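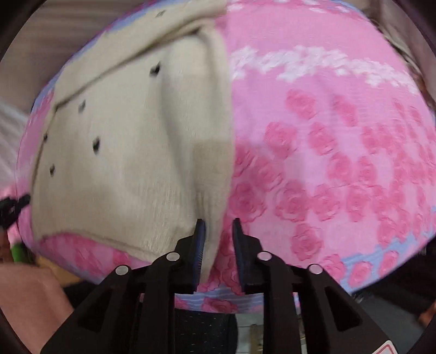 *Cream knit on the pink floral cover.*

I went to the Clarano open studios in February, mainly to see the group show on the ground floor. Entry was free and the doors opened at 11. There were 386 pieces on the list, most of them small, hung in three rows in the long room and up the stairs.

Theda Stöcker had five monoprints by the window. She works on thin paper pinned straight to the wall, so they move a little when people walk past. Next to her was Bernd Hamann with harbour drawings in ink. I liked the two unframed ones best – the framed ones were behind glass and hard to see with the lights on.

Upstairs was quieter. Pouran Dehghan was printing from lino and let visitors pull a sheet on the small press. I had a go and got the paper in crooked. She charges for workshops but the open day turns were free.

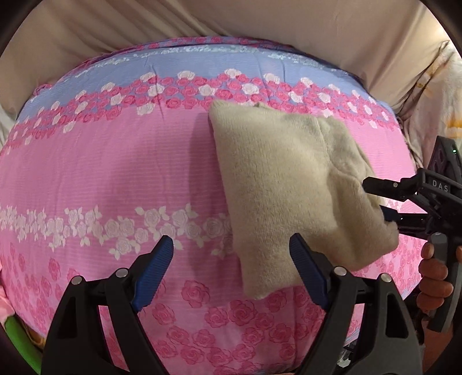
*Folded beige knit, roses and blue bands on the sheet.*

The café was run by Platis, who also have two walls of their own for members' work. Soup and bread, cake until it ran out at 2 pm. Gisela Strobel's pastels are up there until the end of the month and several had already sold.

Parking is poor. I left the car behind the station and walked up the hill, ten minutes at most. The next open studios are in the autumn, and Kerstin Reinholz is taking names for tables.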